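机器人什么时候能替我洗碗

每次家里聚餐，吃到最后总有人问我这个问题。大概因为我写过几年家电评测，大家默认我跟未来有点内部关系。上回是我表姐，她一边把剩菜拨到一个盘子里，一边说，网上不是都有机器人后空翻了吗，翻跟头都会，怎么还不会收个桌子？

我当时嘴里有东西，没答好。回家以后越想越觉得这个问题值得好好答一次，所以有了这篇。先说我的结论：还不行，但“不行”的地方跟大多数人想的不一样，而且我觉得有些活儿它们快要行了。

先看看所谓的“活儿”长什么样。
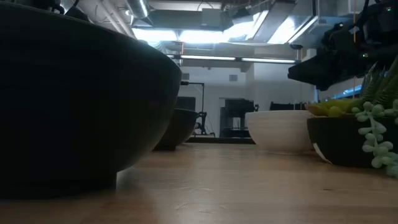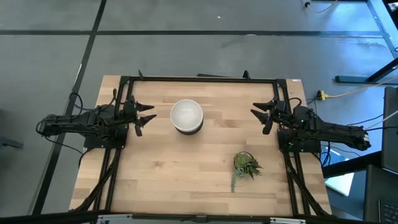 几只碗，一盆多肉，一张木头桌子，两条机械臂。

收碗这件事，我们从小干到大，早就忘了里面有多少判断。你伸手去拿一只碗，手指自己就知道该捏边还是托底。碗里有没有汤，你瞥一眼就有数；要是没瞥准，手一提，分量不对，手腕立刻就放慢了。你从来没有为此下过决心。我试过在厨房里把自己收碗的步骤写下来，写了满满一张纸，才写到“把碗从桌上拿起来”。

碗对两根指头的夹爪来说，其实是挺刁钻的东西。它是圆的，外壁是斜的，从外面夹，一用力可能往上滑；夹碗沿呢，一根指头在里面一根在外面，位置要准，夹得浅了会脱，夹得深了可能磕到碗底。深色的碗还有深色的麻烦，颜色一暗，摄像头就不太容易看清哪里是边，哪里是影子。桌面要是再亮一点，碗底下还有一个倒影，人看了觉得好看，机器看了就得多想一想。

再说那盆多肉。你家餐桌上多半也有类似的东西，花瓶、纸巾盒、孩子的半个拼图。它跟收碗毫无关系，可它就在那里，你得绕开。垂下来的那种珠串一样的多肉，养过的人都知道有多娇气，袖子蹭一下就掉几颗（我家那盆就是这么秃的，凶手是我自己）。让一条机械臂从它旁边过去，胳膊肘的位置、线缆的位置，样样都要算进去。人收碗时绕开花盆是不花力气的，对机器来说，这可能是整件事里很费劲的一段。

所以我一直觉得，后空翻和收桌子根本不是一条线上的难度。翻跟头，身体是自己的，地面是平的，翻一百次都是同一件事。收桌子，每天的桌子都不一样。今天吃面，明天吃火锅，后天来了客人，碗摞碗，筷子横着搁在最上面。

我有个老朋友叫Latrice Lindgren，在一家叫Stikcombe的餐具仓库管打包线。我去找她吃饭，顺便在她那儿站了小半天。她们仓库上过一套设备，内部叫Jiren，负责把碗从周转箱里拿出来，放进带隔板的纸箱。听着很简单对吧？Latrice跟我说，同一款碗、同一个朝向、箱子摆正，这机器干得比谁都踏实，从早到晚不喊腰疼。一个班能过3000只，她很满意。

“那换一款呢？”我问。

她看了我一眼，那种眼神我在修空调的师傅脸上见过。

换一款碗，要重新调。碗底的圈足高了一点，要调。供应商换了包装纸，纸比原来滑，又要调。有一阵子来了一批混装的货，三种尺寸放在一个箱子里，最后还是叫了人来分。来的是仓库里的老员工，一边聊天一边分，眼睛都没怎么往下看。Latrice说她站在旁边，一下子对人手生出一种很深的敬意。我听完也低头看了看自己的手，可惜它当时正抓着一只鸡翅。

不过我得替机器说句公道话。很多人听到这里就会说，你看，没用吧，吹牛吧。我不同意！仓库那套东西是有用的，它接手的恰好是人干得最伤身体的那一部分，弯腰、抬手、放下，一天重复几千遍。Latrice线上的人现在多半做检查和分拣，她自己说，贴膏药的人少了。我觉得这是实打实的好事。家务活讨论得太多，大家动不动就想象一个会做饭会叠被的管家，反倒把这种不起眼的进步看轻了。

家里的情况确实难得多。仓库可以为机器改造，地上画线，箱子定位，灯光固定。家里谁肯这么干？我不可能为了一台收碗的机器，规定全家吃完饭必须把碗放在桌上指定的圆圈里。真要有这种纪律，碗早就自己收好了。

还有一层，大家很少算，就是出错的代价。洗衣机洗坏一件衣服，你骂两句。机械臂摔一只碗，碎片在地上，家里有光着脚跑的小孩，这就是另一回事了。假设它收一百次碗，有3次失手，听起来成绩单挺漂亮吧？可我家一天三顿饭，一顿按四五只碗算，不到十天就是一百多次，也就是说每周要扫两回地上的碎瓷片。换成一个小时工，她第二周就不用来了，我们对人可没有这么宽容。

看演示视频的时候，我现在养成了一个习惯，先找三样东西。一是桌上除了要拿的东西，还有没有别的。二是这段画面有没有加速，角落里有时会写一个小小的倍数。三是它有没有连着干，从头到尾不剪。你会发现三样都过关的视频并不多。有一台叫Mok的家用样机，宣传片拍得非常漂亮，叠毛巾叠得像酒店，我看完差点就把卡掏出来了。后来找到一段没剪过的，叠一条毛巾用了7分钟。七分钟！我妈看了，说这毛巾都该洗第二遍了。

可是我也不想当那种只会泼冷水的人。那七分钟的视频我看了两遍，第二遍看的心情完全不同。毛巾第一次没拎起来，它松开，换了个角，又拎。这个“又拎”很打动我。早几年的机器，抓空了也照样往前走，捧着一团空气认认真真地放进箱子里，看得人想笑又有点心酸。现在的会停，会再来一次。有过带孩子经验的人应该懂我的意思，孩子学穿袜子，头一次穿上当然高兴，但更让人放心的是他穿歪了自己会拽下来重穿。

听做这行的人讲，现在不少机器是跟着人学的：人先操控机械臂，把一件事做很多很多遍，再让机器去琢磨里面的门道。这个路子我觉得很朴素，学徒不也是这么来的吗。难处在于，师傅手上的感觉很难递过去。我拿碗，靠的一大半是指腹，碗壁上有点油，指腹先知道，脑子后知道。许多夹爪没有指腹这层感觉，全凭眼睛看，等于让你戴着厚棉手套、隔着一扇窗户洗碗。你试试看，你多半也会摔。

那到底还要多久？我特别怕这个问题，因为前面预测过的人都挺惨的。我爸年轻时订过一本科普杂志，里面画着机器人给一家人端早饭，一家四口坐得笔直，穿得像要去参加婚礼。那本杂志到今年已经28年了，早饭还是我爸自己端，并且端得越来越慢。所以年份我不报。我愿意赌的是顺序。

我赌先来的是餐馆后厨和食堂。盘子统一，台面统一，有人在旁边看着，坏了有人修，摔一个也记在损耗里。接着是医院和酒店里送东西、收东西的那一段路。家里的话，我猜先会出现只干一件窄活的机器，比如专门把碗从洗碗机里拿出来归位，碗还得是它认得的那几款。听着很没出息，可我会买。真的，把碗从洗碗机里拿出来，是我在家务里最恨的一件事，比洗还恨。洗碗机都已经把难的部分干完了，剩下那点活儿偏偏每天早上都等着我。

至于收饭后的桌子，剩菜要不要留，哪只碗是爷爷的专用碗，那半杯茶谁还要喝，这些我觉得会排在很后面。这里头有一半根本不是手的问题。我先生跟我一起生活了这么多年，手脚健全，视力良好，至今会把我还没喝完的茶倒掉。你让一台机器来判断，我觉得对它要求是有点高了。

也有读者给我写信，说干吗非要机器适应我们的碗，换一套适合机器的碗不就好了。这话有道理。Romus就卖过一套方边的餐具，四面带个小耳朵，说是为以后的自动收纳准备的。我托人买了两只回来试，夹起来确实稳，我拿烧烤夹子模拟的，稳得很。但是喝汤的时候，汤从角上流到我下巴上。碗是圆的，是因为嘴和手都喜欢圆的东西，这个习惯几千年了，我不太想为一条机械臂改掉。扫地机器人进门的时候，我们倒是都让过步的，把椅子翻上桌，把数据线收起来，还有人专门买高脚沙发。让步这种事，值不值全看它还给你多少时间。地板那笔账我算得过来，汤流下巴这笔，暂时算不过来。

说回我表姐。后来我又去她家吃饭，她又问，我就把上面这一大通浓缩了一下讲给她听，讲到珠串多肉那一段，她已经把桌子收完了。前后也就是我讲几句话的工夫，碗摞好，筷子归拢，抹布一抹，中间还顺手把一只快掉下去的勺子按住了。我说你看你刚才那一下，按勺子那一下，多少工程师想要啊。

她把抹布扔给我，说那你去把锅刷了。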